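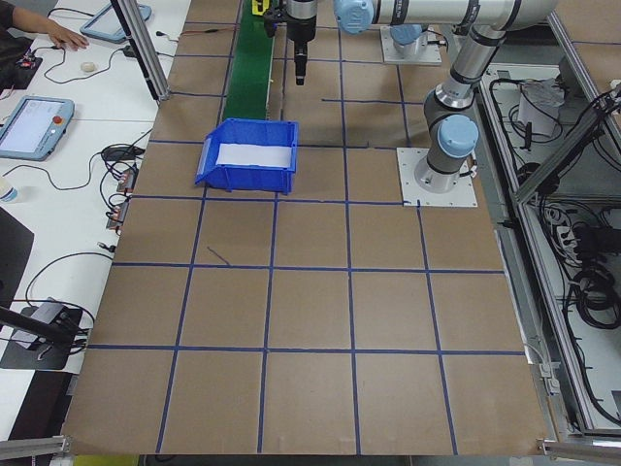 Should I line a plastic parts bin before I start putting things in it?
If what you keep in there can scratch, chip or rattle, a liner is well worth the few minutes it takes. For bolts, hose clamps and other tough customers, leave the plastic bare and spend your time on the labels instead.

I came to bins late in life. For years I was a coffee can person, and my father was a coffee can person before me, and between us we must have tipped out the same can of mixed screws on the same bench a thousand times looking for one washer. Then my neighbor Cillian Geraghty cleared out his shed and gave me a stack of the open-fronted kind, and I have been pestering people about them ever since.

Picking the bin

Get the ones with a lowered front lip if you possibly can. You can see what's in them from where you stand, and your hand goes in at a natural angle, even when they're stacked. Go one size bigger than you think you need. A liner takes up more room than you'd expect – I learned that with a set of brass drawer pulls that fit beautifully until I put the foam in, and then didn't fit at all.

Wash new bins in dish soap and let them dry overnight. Secondhand ones may want two rounds, especially if they've held anything oily.

Cutting the liner

Save the thin white foam sheets that come wrapped around dishes and picture frames. They're soft, they cost you nothing, and they cut with ordinary kitchen scissors (sharp ones, please, or you'll chew the edge to pieces). Lay the sheet in the bin first and press it into the back corners with your fingers, then mark the fold with a pencil. Take it out, cut it a finger's width too big, and try it again. It's much easier to trim a little more off than to wish you hadn't.

I run mine up the back wall as well as along the bottom, in one piece, so small things can't slide underneath. No glue! A slightly snug sheet stays put all by itself, and when it gets grubby you can lift it out, shake it over the trash and put it back. 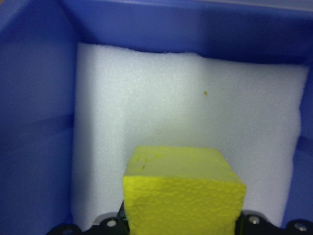

Yellow foam cube in a blue bin, with white foam sheet behind it.

Foam blocks are handy too. My friend Shobha Murthy keeps her glass beads and tiny hinges in a bin with a few blocks wedged between them as dividers, and she moves the blocks whenever she buys something new, and she is always buying something new.

Giving each bin a place

Mark your bench into squares with colored tape. Dark tape on a light brown top shows up best, and a yardstick keeps you honest on the long runs. Press it down with the back of a spoon, and when you want to change the layout, pull it up slowly and at a low angle.

You don't have to put a bin in every square. Leave a few clear for whatever you're working on, so the bins don't creep forward and eat up your elbow room – mine did that all through May, until I was sanding a stool leg on my lap.

Once or twice a year, take each liner out and wipe the bin underneath with a damp cloth. You'll find a bit of sawdust and very likely the washer you were looking for.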